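3.2 Reading the north wall at Granov

The chapel at Granov gave us our happiest surprise of the survey!
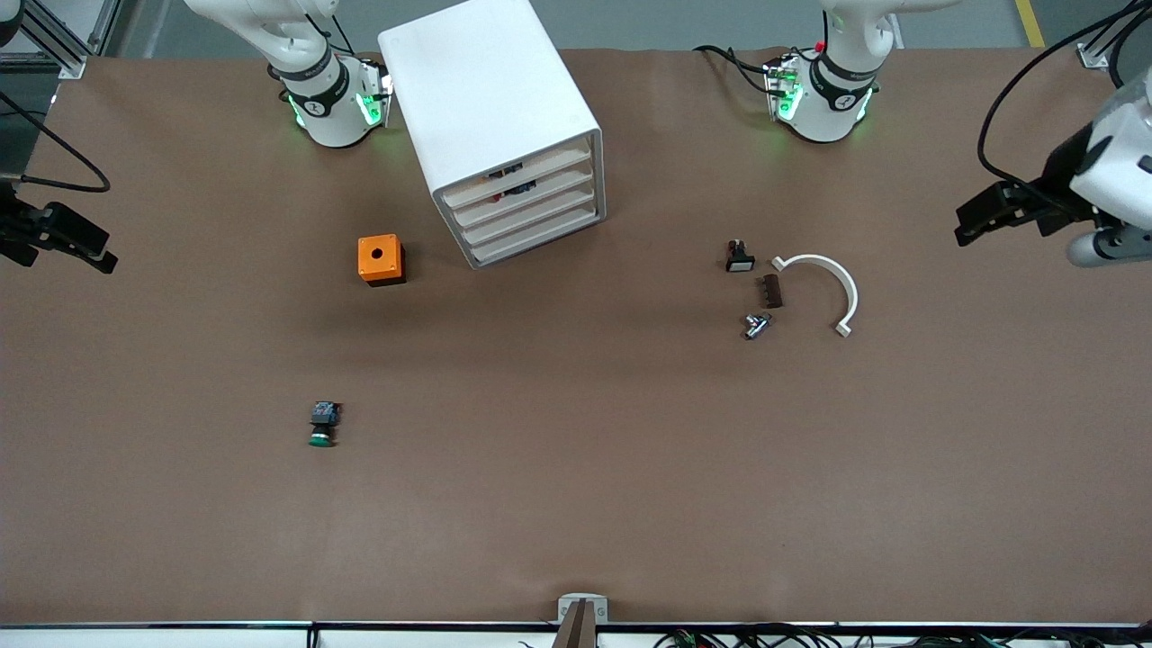
Figure 2. Two white robot arms with black grippers at a brown work surface.

Its north wall is built of small, rough stones up to a height of 11 feet, and then the courses change completely. Kurek and Opoku argue that the lower part belongs to an older church, and we were delighted to find a blocked doorway that fits their case (its sill lies 2 feet below the present floor). The font is plainer than the one at Jodden, but the tooling is wonderfully crisp, and we would love to see the two studied together.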